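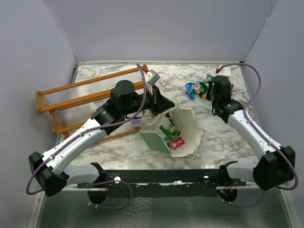 Nidow stellt Rechnungseingang auf digitale Belege um

8. Februar 2019 — Der Großhändler Nidow nimmt ab sofort keine Rechnungen auf Papier mehr an. Lieferanten müssen ihre Belege als PDF per E-Mail schicken oder über das Portal Cledum hochladen. Für kleinere Betriebe gilt eine Übergangsfrist bis Oktober.

Betroffen sind 1.044 Lieferanten. Gut die Hälfte von ihnen arbeitete nach Angaben des Unternehmens schon bisher ohne Papier. Wer bis zum Ablauf der Frist nicht umgestellt hat, bekommt seine Rechnung zurück und muss sie neu einreichen.

»Ein Beleg lag bei uns im Schnitt sieben Tage, bevor er überhaupt gebucht wurde«, sagt Saimi Tikkanen, Leiterin der Buchhaltung. In der Testphase mit 20 Lieferanten habe sich die Zeit deutlich verkürzt. Probleme gab es vor allem mit Sammelrechnungen — sie müssen vorerst weiter von Hand zugeordnet werden.

Das Archiv im Untergeschoss bleibt bestehen. Dort lagern 500 Ordner, die erst nach Ablauf der gesetzlichen Aufbewahrungsfristen vernichtet werden. Ein nachträgliches Einscannen hat die Geschäftsführung geprüft und aus Kostengründen verworfen.

Die Einführung betreut der Dienstleister Fairclough. Ansprechpartner für Lieferanten ist Emrys Landeg, Schulungstermine stehen im Portal. Lieferscheine werden weiterhin auf Papier angenommen.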